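June
By Agnes MacLeish

Every couple of years my town argues about whether the hardware store should carry spare parts. McIver, the store on our main street, used to keep a wall of them behind the register: gaskets, lamp sockets, knobs, lids, the rubber feet that fall off the bottom of things. The wall came down last winter. Patio candles are there now.

I think the wall should come back, and I think the companies that make what we keep in our kitchens should be made to help pay for it.

The case against me is simple and I have heard it many times. Household goods are cheap. A mug costs less than lunch. A new lid for a pot, ordered by mail, can cost more than a new pot with a lid on it. Gillespie Tennant, who ran McIver for 14 years and took the wall down himself, told me that over 2,000 separate parts hung there at the end and most of them had not moved since he took over. He had rent to pay. I do not blame him for the candles.

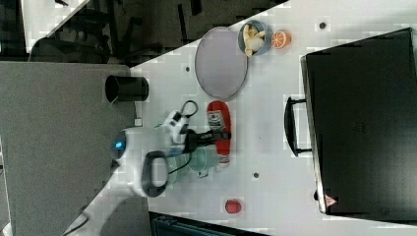 A mug and a red bottle, among other things on the table.

But price is a poor way to decide what is worth keeping. People get used to their things. The colander you have drained noodles in for years fits your sink and your hand, and when its foot cracks you want the foot. You don't want to stand in an aisle comparing colanders. I have a Westex kettle that boils water as well as it ever did. The hinge pin on the lid is gone, so I hold the lid down with a spoon. The pin would be a bit of steel the length of a fingernail. Westex does not sell it. The person I reached on the phone was polite and offered me a discount on another kettle.

I took the discount code and didn't use it. The spoon is still in service.

There is an older habit behind all this. My mother's generation bought a thing and a few spares together, and the spares lived in a coffee can. When I cleared out her house I found five sink washers in wax paper, labeled in pencil, all the right size for a faucet she had replaced before I was born. It is easy to laugh at that, and my brother did. I would point out that she had seven more in another can, and that those fit the faucet she had.

What has changed is the goods more than the people. A good many small appliances are now glued or snapped together so that they can't be opened without breaking something. A Grullik toaster I tried to fix in the spring had four ordinary screws and one with a head I had never seen. The odd screw held nothing that the other four weren't already holding. Somebody chose it, and I would like that person to explain the choice at a public meeting.
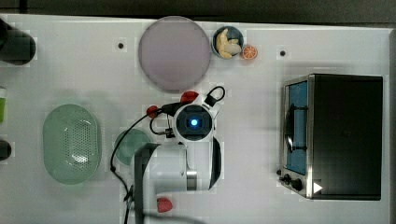
OPINION / HOME AND MONEY

The remedy I favor is dull. Any company selling a kitchen appliance in the state should have to offer the small parts that commonly fail – hinges, knobs, feet, seals, latches – for seven years after the last one is sold, at a price that bears some relation to what they cost to make. It should use screws that a regular screwdriver will turn. It should print the part number on the part. None of this asks for a new invention.

Stores would still need a reason to stock the parts, and here I part company with some of my friends, who would leave everything to mail order. Mail order works if you know what the piece is called. Most of us don't. We walk in with a broken thing in a paper bag and say "one of these." That takes a counter and a person behind it who has seen the broken thing before. Gillespie could match a gasket by feel. A search box can't do much with a description like "the gray rubbery one."

A friend suggested Votevari, the tool library two streets over, as a home for the wall. I would be glad to see it there if McIver says no. They already lend out drills and ladders, and they have the shelf space in the back. They would need money for stock and somebody paid to sit with it, and the town found money for new planters, so I assume it can be found.

I asked Gillespie what had happened to the old parts. He said they were in boxes in his garage, still sorted, and that he had been meaning to do something about them. I'm going over there with the kettle.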